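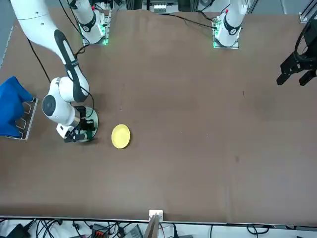
Side view, both arms powered. The yellow plate is beside the right gripper; rack and cloth are at the far left.

Condudis control software, bench notebook
Pacheco laboratory, table cell
29 May 2020

Purpose of entry

To record the changes made to the grasp selection and contact control modules, the results of the bench work, and the items carried to June. The previous entry closed with the Skendthorpe planner accepting targets from the perception node but rejecting any goal pose lower than the rim height of the dishes. That limit has been removed and replaced as described under Planner.

Configuration

Controller loop at 100 Hz on both arms. The planner is Skendthorpe, built from the main branch with the local patch for wrist cable clearance applied. Perception runs on the head view for detection, with the side view used only for the height check. The Tritex bridge carries joint states and gripper commands. Its message version was raised this week and both ends must match; a mismatch produces no error, only stale joint states, and this cost most of the first hour. A version comparison has been added to the startup script and will stop the launch if the two differ.

Arm naming follows the robot's own left and right. The side view reverses them on screen. Two log comments from the last session had the names swapped and have been corrected.

Perception

The detector returns an ellipse, a color label and a height for each round item. The yellow and the pale green pieces are separated reliably by color. Separation by shape is poor, as both are shallow and round, and the ellipse fit degrades when a cable crosses the rim. The arc is then split in two and the smaller part is sometimes reported as a separate item.

The fit now discards any arc shorter than a fixed share of the expected rim and merges arcs that have a common center. A replay of the stored sequence, 3,836 frames in all, was run through the old and new versions. The old version reported at least one false item in 22 of them. The new version reported none, although the center estimate still wanders while the gripper covers the rim. The tracker therefore holds the last good center once the fingers are within the approach distance. This is acceptable only while the item is not being pushed, and the hold should be released on contact.

Rim grasp

The grasp generator proposes points along the visible rim, scored by finger clearance to neighboring items and by the wrist angle needed. With the yellow and green pieces close together, the points facing the green piece are removed first. The remaining points favor the far side of the rim, where the wrist is near the edge of its comfortable range. The weight on wrist angle was lowered so that these points are not thrown out before the planner has seen them.

The idle arm is now passed to the planner as a fixed obstacle at its current joint positions. It was previously represented by its parked pose, whether or not it was parked. The left arm may be held anywhere outside the shared region without editing the configuration file.

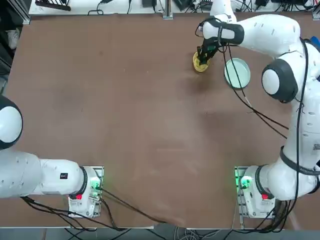

Planner

The lower limit on goal height has been replaced by a two-stage goal. Stage one is a collision-free pose above the item with the fingers vertical. Stage two is a straight descent handed to the contact controller, which the planner does not check beyond the joint limits. The sample budget for stage one was set to 3,000. Smaller budgets returned paths with an unneeded swing of the elbow, and the smoothing step did not remove it.

The wrist cable is modeled as a capsule attached to the forearm. The model is crude and does not cover the long loop that hangs toward the base. An attempt to enlarge the capsule made the stage one search fail for every target on the far side of the table, and the original size was restored. A second capsule between wrist and base, updated from the joint states, should be tried before any further change to the first.

Contact control

The wiping primitive takes a center, a radius and a downward force target. The sponge is treated as a spring of unknown stiffness. At first contact the controller lowers the wrist in small steps, fits a stiffness to the force estimate, and uses that value for the remainder of the stroke. The earlier fixed value was tuned for bare fingers and gave a slow oscillation with the sponge in the gripper.

The plate center comes from the tracker hold described above, so any error in it appears directly as an offset in the stroke. The radius is reduced by a margin to keep the sponge inside the rim. Items adjacent to the plate enter the planner as cylinders with a small inflation, and the stroke is refused if the sweep of the gripper body touches one of them.

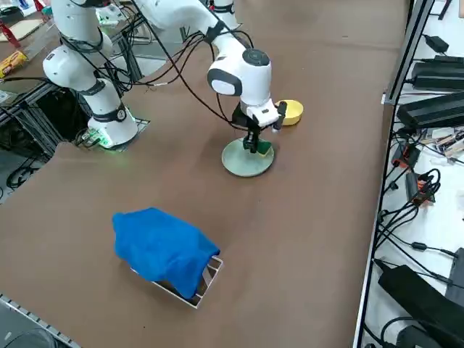
The refusal check was at first computed for the fingers alone. It now includes the camera module on the side of the gripper, which extends further than the fingers do in one direction. Strokes near a neighboring container are therefore refused more often than before. A choice of wrist rotation that turns the module away from the neighbor would recover most of these cases and belongs in the planner, ahead of stage two.

The rack with the blue cloth is represented by a single box. The cloth has no fixed outline and is not detected. The box is entered by hand and must be updated whenever the rack is moved.

Small item in the fingertips

The release routine assumed that the gripper held a rim or a sponge and opened to full width. With a small item at the fingertips beside another round piece, full opening may bring a finger into the neighbor. The opening width is now a parameter, limited by the measured clearance, and full opening is allowed only after the retreat move is complete.
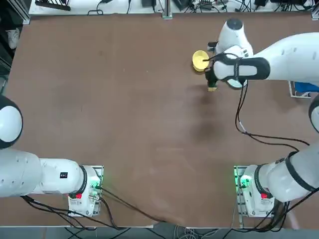

Should the release width be computed by the planner or by the contact controller?

The planner should compute it. The clearance to neighboring items is already available there, and the contact controller has no access to the object list. The controller will receive the width as part of the stage two goal and will clip it to the mechanical limit.

Carried to June

Release the tracker hold on contact and pass the updated center to the stroke in progress.
Second cable capsule, wrist to base, driven by joint states.
Wrist rotation choice for the camera module.
Move the Tritex version comparison from the startup script into the bridge.
Rerun the stored sequence after the tracker change and enter the false item count in the notebook.

The local Skendthorpe patch has been committed to the Condudis branch. The fixed stiffness value remains in the configuration file, commented out.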